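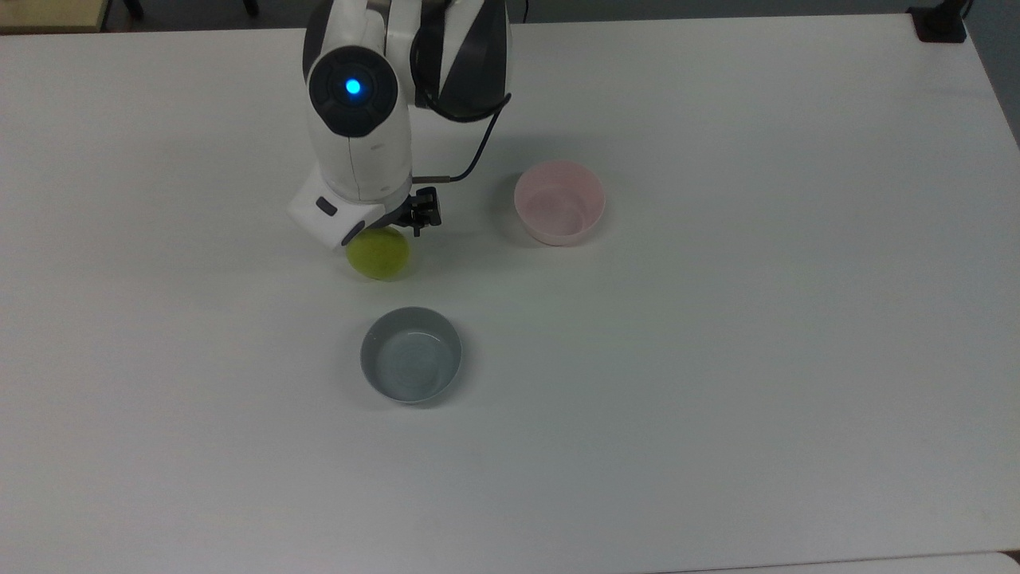
Figure 3. A fuzzy yellow-green ball on the white table.

4.2 Does the tabletop matter?

Earlier work on household sorting treats the work surface as a neutral background. Zacharias goes further and claims that a plain white table "removes the surface from the problem." We doubt this. The claim rests on a single set of trials with flat and boxy items, which stay where they are put. A ball does not have to.

We therefore repeated the placing task with round items on a large rectangular table with a matte white top (Figure 3). Each item was set down 100 times, and a placement was called stable if the item stayed within a hand's width of its target until the next item was handled. The table was leveled every morning with the same spirit level. Rattana Phuthong kept the log for all sessions except one Sunday session, which we dropped when two pages could not be read.

Fuzzy balls did better than we had expected. Of the first 100 placements, 9 failed, and most of those came from one corner of the table. It would be easy to credit the felt-like cover, as the Vondico guide to play-area storage does, but our data do not allow that. The smooth balls we used for comparison were also lighter, and we had no pair that matched in weight and differed only in cover. Until someone runs that pair, the usual advice that "fuzzy things stay put" should be read as a guess.

We are equally unsure about color. The Istix survey, with 3,850 responses, reports that people find bright objects faster on a white surface and so tidy them sooner. The survey asked people what they remembered doing. It did not time them. A lime-yellow ball on a white table is certainly easy to see, but seeing an item and putting it away are separate steps, and we found no measure in the survey that connects the two.

A last concern is wear. The Vondbridge test puts the life of a matte top at roughly 2,000 wipes before it begins to shine. Ours was new in May and was wiped between sessions, far fewer times than that. Our stability results should not be carried over to an older table, and we make no claim about glass or varnished tops, which were left out of the study.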